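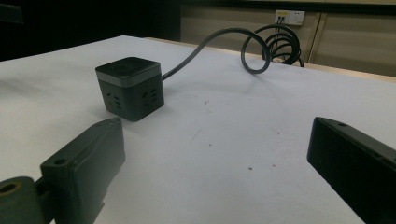
The Cube and Its Tail

Posted in Desk, Small Defeats, September 2019

I bought a cube so I would have fewer cables. I'd like that entered into the record before we go any further.

The old setup was one of those long flat strips that lives on the floor behind the desk and collects hair. Every time I wanted to charge anything I had to get on my hands and knees, and I am at an age where getting down there is a decision. So in January I told myself the power was coming up onto the table, where civilized people keep it. It took me until last week to do it.

The black cube is what I settled on. Sockets on the sides, flat on top, a thin gray band near the top that I assume somebody in a design department fought for. It sits to the left on the white table and I will admit it looks pretty good there. Very serious. Like a tiny office building with no parking.

Then there's the cord. The outlet is on the wall right behind the table, and the cord was apparently made for somebody whose outlet is in the next county. All the extra has ended up in a heap at the back edge, with one big loop that stands straight up like it has a question. I've pushed it down. It gets back up. Part of the pile hangs off the back of the table, which I was calling "cable management" for a day or so.

Things I have tried:

A twist tie from a bread bag. Lasted until dinner.

Winding the cord around the cube. This covers the sockets, so you end up with a very neat object that does nothing.

The under-desk tray from Flovholm, 87 dollars, which is more than I paid for the chair. It went back. It wanted 4 screws put up into the bottom of the table and I wasn't ready for that kind of commitment.

Shoving the whole pile behind the table and walking away. I liked this one best, but the loop comes back over the top whenever I move the cube, and I move the cube a lot, mostly to admire it.

My sister-in-law suggested a shorter cord. The cord is attached to the cube. I said I'd look into it.

The other thing I hadn't thought through is that a white table hides nothing. My old desk was dark brown and had over 60 pens, receipts and dead batteries on it at any given time, and you could have lost a boat anchor in there. Put one black cord on a white table against a beige wall and it's all anybody looks at. I cleared that whole desk off, sold it to a guy from Tadton, and now I sit down in the morning and have a staring contest with a wire.

The plan for the weekend is Velcro straps, the kind that come on a roll. If that doesn't work there's a lidded box at Henao that is supposed to swallow the extra cord. It comes in 2 sizes and both of them are bigger than the cube, so I'd be buying a box to hide the tail of the thing I bought to get rid of the strip. I've already measured the table for it.

The floor back there is very clean, by the way. I vacuumed it when the old strip came out and found a dime and the cap to something.

Filed under: desk, cords, money I won't see again

Previous post: The Manivura Lamp Is Too Bright and I Am Keeping It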